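Print this page | E-mail to a friend
Filed under: Student Projects / Robotics and Automation
March — by Meron Admasu and Carleen Maihi

Setting Up and Maintaining the Munley Sandwich Cell

Our group took over the Munley cell at the start of the term. It is one arm with a two-finger gripper, and the task is building a sandwich from play food on a plate. Our job was to write down how the cell is laid out and keep it running for 900 cycles.

The plate goes between two clear trays on a green cloth. We mark the tray corners with tape under the cloth and check them before every session.

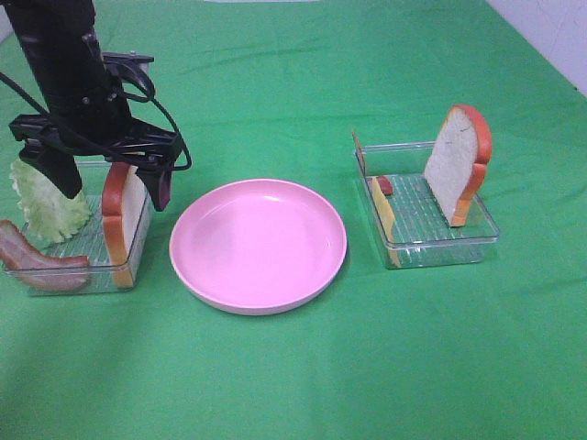 Figure 1. Gripper over the left tray, with the plate still empty.

Most of our trouble came from cables. By the second week the gripper dropped its connection whenever the wrist turned far to one side. Oksana Vakulenko traced this to a connector that was being pulled at full reach. We gave the cable more slack and replaced two worn ties. After that we added a slow wrist rotation to the startup check — it takes seven minutes with the rest of the list.
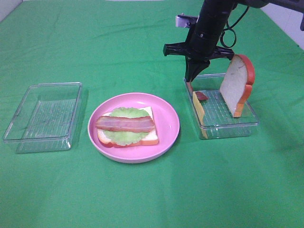 Figure 2. Bread, lettuce and bacon on the plate; arm above the right tray.

Calibration is done with the trays in place and the arm at low speed. We touch off at two points, save the offsets, and run one full build before logging anything. If a finger tip hits a tray wall, we stop and repeat the touch-off. Priit Kazlauskienė wrote the script that saves the old offsets, and we used it more than we expected.
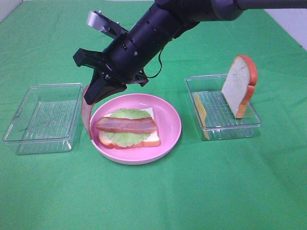

Finger wear was the last thing we looked at. We wipe the tips at the end of each session and check the mounting screws by hand. Thin pieces are the hardest test of the grip. The pink meat slice hangs down from the fingers beside the plate, so a height offset that is fine for bread can be too low for it. We now keep a separate release height for slices in the Hadgu settings file. The next group should start from that file and recheck the heights after any finger change.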